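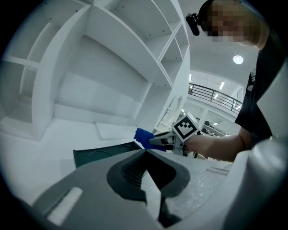 Shelf wipe, view from one gripper with the other holding the blue cloth.

November 24, 2022

Shelf-wiping set, pose tracking. Entry by Senyo, with notes from Adwoa on the replay side.

Picked up where Kofi left the tracker. The complaint from training was that the cloth hand jumps in the wiping episodes, mostly when it goes in under a shelf. The policy learns the jump and the arm twitches at the same point on replay. Wanted to know if the fault is in the odometry, in the marker detection or in how we fuse the two.

Pulled 24 episodes from the shelf set and ran them through Petum with the old settings. Logged three things per frame: number of tracked features, marker found or not, and the difference between the marker pose and the relative pose from the two odometry tracks.

White boards are bad for features, as expected. There is nothing to hold on to apart from the shelf pin holes and the board edges. The pin holes all look alike, so the matcher slides along by one hole and is perfectly happy about it. Ceiling lights and the railing on the upper level do most of the work for as long as they stay in view. When the camera goes in close and the shelves cover the room, the count drops and the map goes soft.

The marker on the cloth gripper is a different matter. It is found well enough when it faces the camera. At steep tilt the detector still returns a pose, but now and then it picks the wrong one of the two solutions. Those are the jumps. Plotted yaw for the worst episode and it flips and comes back two frames later.

So there are two faults, and Petum was hiding one behind the other. The filter trusted the marker more whenever the odometry was weak, so a flipped marker pose went straight through.

Changes made, all on the branch flenum-fuse:

Keep both marker solutions and choose the one closer to the predicted pose. Before, we took the one with the lower reprojection error, and at steep tilt the errors are too close together to mean much.

Reject any marker pose that asks for a hand speed above the limit in the config. Limit left where Abena set it in April.

Mask the gripper's own body out of the feature search. The old mask was drawn for the earlier shell and left a strip of the speckled surface uncovered. Features there never move, so they pull the estimate towards standing still. New mask is in the calib folder, old one kept with _prev on the end.

Marker covariance now grows with tilt. Crude, a straight line fitted by eye. Afshin has a better model from the Anau work and will send it over.

Re-ran the same episodes. Flips gone in all but 2. Looked at both by hand. In one the marker is half hidden behind a board for the whole reach, so neither solution is any good and we should coast on odometry. In the other the prediction had already drifted, so the closer solution was the wrong one. No fix for that yet. Flagged both in the index so they stay out of training.

The pin hole sliding is still there. Tried raising the ratio test in the matcher and lost too many good points elsewhere. Tried masking the shelf sides and that was worse. Put it back as it was.

Adwoa's notes: replayed the corrected tracks in Hegedűs with the simulated arms. The twitch at the shelf edge is gone. Wrist speed looks sensible through the reach. One thing to watch, the planner now reports joint limit warnings on the low shelves that it did not report before. Probably the old tracks were wrong by enough to keep it clear of the limit. Not changing the planner until we have looked at where the virtual base sits.

Also found that the export script drops the last frame of each episode if the two streams differ in length. It trimmed to the shorter one and then trimmed again. Fixed, with a test. Anything exported before commit 102 on this branch is one frame short, which does no harm to the wiping set but will matter for anything where the release comes at the very end.

To do:
Coast on odometry when the marker is partly covered. Needs a score from the detector, Kofi to check if we can get one cheaply.
Swap in Afshin's tilt model.
Run the full shelf set overnight once the merge is in. Disk on the second machine needs clearing first.
Ask Abena if the speed limit was chosen for wiping or for pick and place. The comment in the config does not say.
Base position in Hegedűs, Adwoa and me, tomorrow morning.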